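Brukthorpe Toy Library - notes from the planning meeting, 2021-01-27

Notes by me again, as I lost the argument about taking turns. Shout if I've got you down for something you didn't agree to.

Present: Dierckx, Menov, Hok-lam Au, me. Neltley sent apologies and a very long email, which I've tried to boil down under item 2.

1. Last time's notes

Agreed as correct, apart from the bit where I wrote that the jigsaws had all been checked. They haven't. Menov has got as far as the farm ones and would like it known that there are a lot of farm ones. We'll carry that over.

2. Money

Neltley's email says we have £1,084 in the account, and £473 of that is already spoken for (the shelving, plus the second half of the insurance). We went round the houses on whether to put any of the rest towards new stock. Dierckx thinks we should sit on it until we know what the hall is going to charge us from February. I was all for spending a bit on baby toys, which get borrowed more than anything else and come back looking it! In the end we agreed to wait for the hall's letter and then decide by email.

3. Soft toys

The big one, and we ran over. We have far too many bears and hardly any of the things people ask for. Hok-lam has been through the two big bags from the cupboard and reckons around 30 can go straight out on loan after a wash. Anything with a loose eye goes in the mending box and doesn't come out until I've had a look at it. I said I'd do a batch a week, and I will, but please don't top the box up when I'm not looking.

We then had a long chat about the white rabbit with the pink ears. Menov wants it kept back as the story-time rabbit and not lent at all. Dierckx said that if it's nice enough to keep then it's nice enough to lend, which I do have some sympathy with. It does have those little black bead eyes though, and I'm not happy about beads going home with anyone under 3, so for now it stays with us and we use it on the table where a grown-up can keep hold of it. Menov was very pleased about this and tried not to show it.

4. Pretend tea set

Neltley (by email) asked what had happened to the tea set. The answer is that the cups are fine, the teapot has lost its lid, and the plates have wandered off into three different boxes. Hok-lam will get them back together. We liked the idea of having a tea party table at each session - one toy, one plate, and let the children decide what's for tea. The rabbit is the obvious first guest, what with the orange and green felt on its side. I say carrot, Dierckx says flower, and we left it there.

Hok-lam asked whether we want play food as well. Yes, but only the sort that wipes clean. No more knitted sandwiches please, lovely as they were.

5. Labels and bags

Still running out of drawstring bags. Dierckx has some old pillowcases which can be cut down, and I'll sew them if somebody else does the ironing (no takers so far). Labels to go on the outside of the bag from now on, with the number of pieces written on.

6. Anything else

Menov asked if we could have the heating on earlier. I'll ask the hall.

To do
Menov - rest of the jigsaws
Hok-lam - tea set, bears to the wash
Dierckx - pillowcases, chase the hall about charges
Me - mending box, heating, these notes

Next meeting in February, date to follow once Neltley is back.
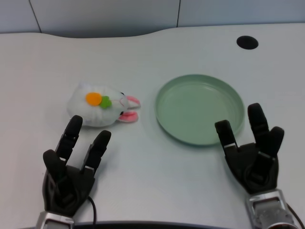 Neltley wrote back to say that it's a carrot, that the teapot lid is in the drawer with the spare batteries, and that the green plate should stay out with the rabbit until the rest of the set has been found.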